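Irén Gál
Sun 31 December

4.2 Finger geometry on reflective surfaces

The second comparison concerns the two finger sets under consideration for the tabletop cell. The Daller fingers have a straight inner face; the Dobos fingers narrow more strongly toward the tip and are softer at the root. Both sets were driven by the same Herkell controller with identical force limits, so that any difference in outcome can be assigned to the fingers or to the camera that guides them.

Glossy tabletops were kept for all trials. A matte cover would have made depth estimation easier, but the surfaces on which the system is meant to work are seldom matte. Thin metal objects are the hardest case. A spoon lying flat offers little height to the fingers, and its reflection gives the segmentation step a second outline of similar length. From a fixed camera placed low, the two outlines meet along the handle and the grasp point can drift onto the mirrored one.

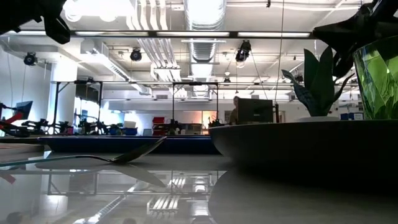

Satex objected at the draft stage that a low fixed view favors neither finger set and should be dropped from the comparison altogether, as the wrist camera alone decides the final approach. We kept it. The fixed view sets the starting pose, and a poor starting pose costs the softer fingers more than the straight ones, which tolerate a lateral error of 2 mm before contact with the table. The objection does hold for the last part of the motion, where only the wrist stream is used.

In total 3,439 grasp attempts were logged in June. Each object was presented in 20 poses per finger set, and poses in which the planner returned no path were repeated after a small rotation. Failures were sorted by cause: missed contact, slip after lift, and contact with a neighboring object. The last group was dominated by planted pots and tall glass, where the outer side of a finger touches a leaf or rim during descent.

Wrist camera placement was then varied with the fingers unchanged. With the camera set back, both tips stay in view through the whole approach and the gap between them can be used as a visual reference. The cost is that the gripper housing fills the lower part of the image and hides objects close to the base (Fig. 11).
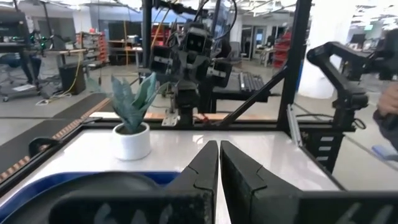
Fig. 11. Wrist camera view with both finger tips visible above the gripper housing.

Finger wear was not modeled. Scuffed edges change the appearance of the tips, and a tip detector fitted to new fingers should be checked again at intervals - we did so before each block of trials.

Contact: Irén Gál, Dobos gripper study. All rights reserved. Back to top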